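Draltholm Parts Sorting, Trerangate
Conveyor Line Check, Bay 4
Date: 16/01/2025
Checked by: Chowdhury

Status key: OK / Watch / Fix

1. Belt surface
OK. No cuts or lifted edges found by hand check along the full length. Wiped down with a damp cloth before start. The green surface shows grease marks easily, so please keep wiping it at shift change.

2. Belt tracking
Watch. Ran the belt empty for 4 minutes. It drifts slightly toward the far rail and then holds. This is the same as the last check. Do not adjust the tail roller unless it starts to rub.

3. Rails and side frame
OK. Aluminum rail on the far side is straight and tight. Near side frame had one loose cap screw on the underside, now tightened.

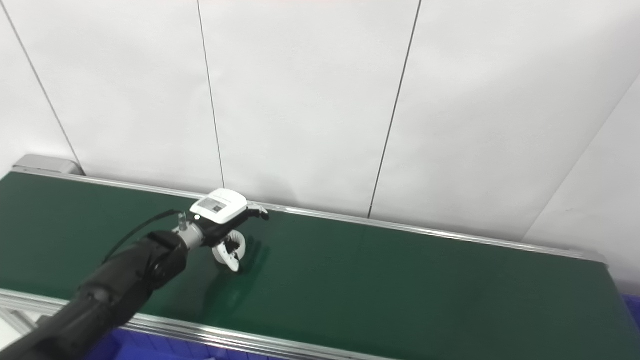 4. Cables
OK. Nothing resting on the belt and nothing pinched at the stand. One tie on the motor lead was brittle and has been replaced.

5. Emergency stop
OK. Pressed at both ends with the belt running. Belt stopped each time and did not restart until reset. The label on the left button is peeling. New label ordered from Omach.

6. Guards and end caps
Watch. Left end cap is secure. Right end cap has a little play in it when pushed. Still safe to run, but look at it again next time.

7. Running hours
Meter reads 2475. Belt change is due at 4000. Noise at the operator position was 69 dB with the belt running.

8. Bins and parts
OK. Blue bins are to sit side by side below the near edge of the belt, close enough that a part rolling off the side lands in a bin. Check the bin walls for splits. White toothed rings go in with no oil or chips on the teeth. Do not fill above the rim.

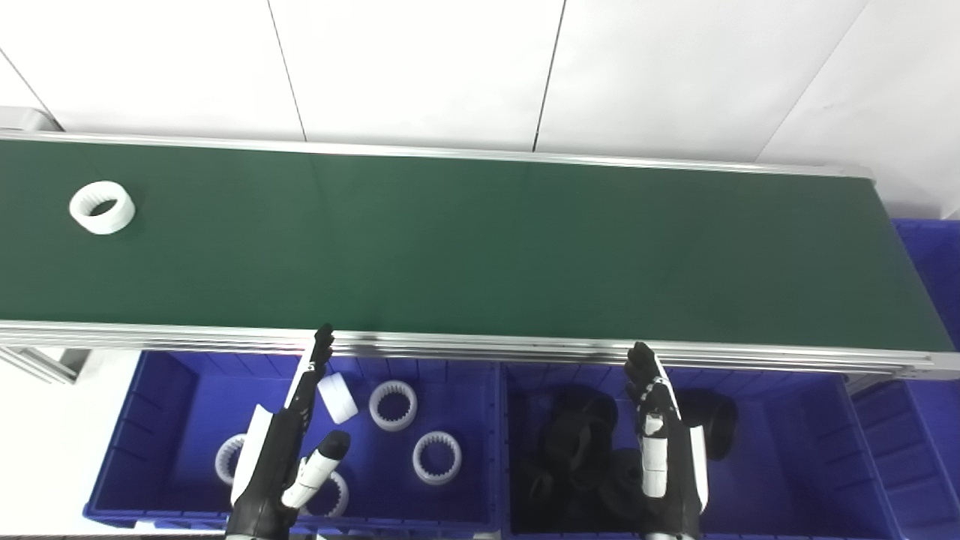 9. Floor and stand
Fix. One foot of the stand is not taking weight and the frame rocks when leaned on. Needs leveling before the next long run. Floor was swept and had no spills.

10. Lighting
OK. All lamps over the bay working.

Open items
Level the stand foot. Fit new stop label when it arrives. Recheck right end cap and belt tracking at the next inspection.

Result: line may run. Short runs only until item 9 is signed off.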